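Reading time: 7 minutes
Print this page | E-mail this page

Diary: the grippers and I

14 Jan 2021

Dark when I arrived, dark when I left, and in between I spent the best part of a day learning to pick up a cloth.

I have worked at Cumomis in Trarnirdale for 13 years, first on the wash floor, then on the folding benches, and in all that time the question of whether I could pick up a cloth never came up at an appraisal. It has come up now. Since the autumn I have been one of the people lent to Sampaio, which is what the management calls the plan to have machines do the sorting and folding of the odd bits, the things that don't go flat through the big ironer. The ironer is itself a machine, of course, and took over from a row of women with hand irons whose photograph hangs outside the canteen. I used to walk past that picture without a thought. These days I give it a nod.

How it works, for my own future amusement: I put down the cloth I would normally fold with my hands and pick up two grippers, one in each fist. They are like very serious salad tongs. I fold the cloth with those, and the cameras remember what I did so that a machine can be taught it later. Then I shake the cloth out and do it again. My mother asked on the phone what I do all day now and I said I make a mess and tidy it up, and she said that was what I was like as a child.

Ginkgo day

Today was the ginkgo leaf stuff again. I don't know who picked it. Every other piece of fabric in this building is white or has been boiled until it gave in, but somebody in purchasing fell for a print of little fan-shaped leaves, green and orangey-yellow, on material so thin you could read a payslip through it. It slides. It clings. You fold one edge over and the other edge comes along to see what's happening.

And part of it has a zip. I had strong views on zips before lunch and stronger ones after. With fingers you don't do a zip, you just find that it's been done. Your thumb knows where the tab is, the other hand holds the end steady, and your brain is off somewhere wondering about the bus. With grippers you have to do all of it on purpose. Hold the cloth here. No, lower. Now bring the other one round. Now find the tab, which is small and white and lying on white cloth, and close on it, and check you've got the tab and haven't just taken a good firm hold of the zip beside it. Then pull, at the angle the zip wants, and mine never tells me which that is.

The card says to aim for 60 recordings in a shift. The card was written by someone doing tea towels.

What I did notice is that I've started to see what my hands used to be up to. I hold the cloth with my little finger! I had no idea. I've been doing it for years, pinning the bottom corner with my little finger while the rest get on with things, and the grippers haven't got a little finger, so every fold goes wandering off at exactly that corner. I told the engineer from Plalta, who wrote it down with great interest. I felt like a rare bird.

Lunch, and the usual talk

Cheese and pickle. The canteen has chairs pulled so far apart now that every conversation is more or less a public announcement, so everyone heard the one about jobs.

It goes the same way each time. Someone from the wash floor asks me how my replacement is coming along. I say it's doing very well, it only needs the grippers, the cameras, a computer, two engineers and me. They laugh and then there's a bit of a gap. Today the gap was filled by one of the night packers, who said she wouldn't teach a machine her job if they doubled her pay, and I said they hadn't offered to, and that was taken as a joke as well.

I don't have a good answer for her. The letter we all got says there'll be no redundancies from Sampaio before March of next year, and I've read that sentence often enough to have noticed where it stops. It also says folding staff will be "supported into higher value tasks". I asked my supervisor what a higher value task was and he said he was still being supported into his.

Against that, and I want to be fair because I'll read this back one day: my wrists don't hurt. They hurt all last winter. The folding bench does something to the base of the thumb that no cream touches, and on a heavy day I'd have to use both hands to turn the key in my own front door. The grippers are heavier than they look and my forearms grumble by teatime, but it's a different grumble. I also sit down when I like. There's a radio. If a recording goes wrong I say "scrap that one" in a clear voice and no one comes to talk to me about targets, which on the benches they would have done before the sheet hit the floor.

What has gone is the chat. Four of us used to stand at that bench and get through the whole town in a morning. Now we're at separate tables, and you aren't meant to talk much while it's recording in case you turn your head. I miss hearing about other people's kitchens.

Afternoon

Swapped to the basket job after lunch, for a rest. White cloth and basket, the green woven one with the handle slot. You'd think a basket would be easy because the basket stays where it is. The cloth does not know this. It finds the handle slot every time and tries to leave by it.

Then back to the ginkgo. The engineer wanted more of the fiddly stuff, as the machine is apparently quite good at large simple movements and hopeless at small cross ones. I know people like that.

She showed me the running total on her laptop, 296 for the whole zip set, of which 149 were good enough to keep. She thought I'd be pleased. I was, slightly, and then I spent a while thinking about the others, the ones thrown away. All that sighing, gone. I asked whether the bad ones were any use and she said possibly, later on, for showing it what to avoid. So I may yet go down in history as a warning.

Somebody also needs to look at the pads on the fingers. The black grippy lining has started to come away and there are little rags of it trailing underneath. I mentioned it and was told new ones are on order. On the wash floor "on order" meant Christmas. I don't know what it means in automation.

Looked through the camera folder before I left. The views from the grippers themselves are the odd ones, all jaw and no person. The last is from head height and at least has hands in it. Ginkgos throughout: 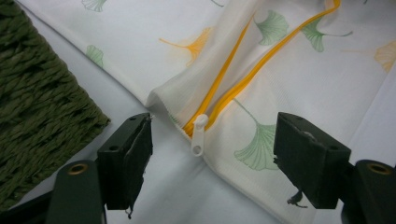
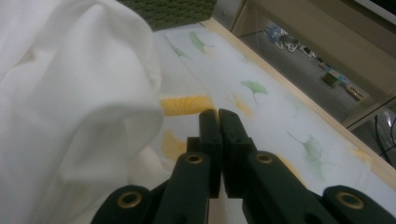
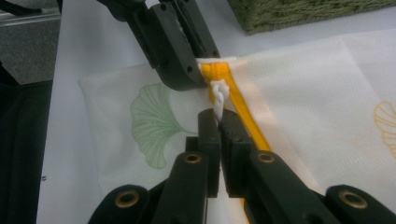
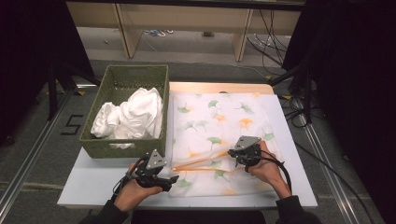
Home

Bus late. Stood in the shelter opening and closing my coat zip, up and down, watching how my hands did it, until I saw the man at the other end was watching too.

Tea was beans. Then I did the ironing, mine and next door's, which I do for her while her hip's bad, and I folded it all at the kitchen table without thinking about it. Or tried to. Halfway down a pillowcase I caught the little finger at it again, holding the corner down, and then of course I couldn't do it properly at all and had to start over.

I keep going back to the packer's remark. She's right that I'm giving something away. But I gave it away to the last two school leavers as well, standing beside them at the bench and showing them how to get a fitted sheet to lie flat, and that was called training and I got a mug for it. One of them is quicker than me now. I suppose the difference is that she asks after my wrists.

Note for tomorrow: take own cushion. Ask again about the pads. Ask whether "higher value" comes with a different hourly rate or is just a feeling. And it's my turn to bring milk in, blue top, as the engineers won't drink the green.

Contact the diary page | Copyright the author, Trarnirdale | Back to top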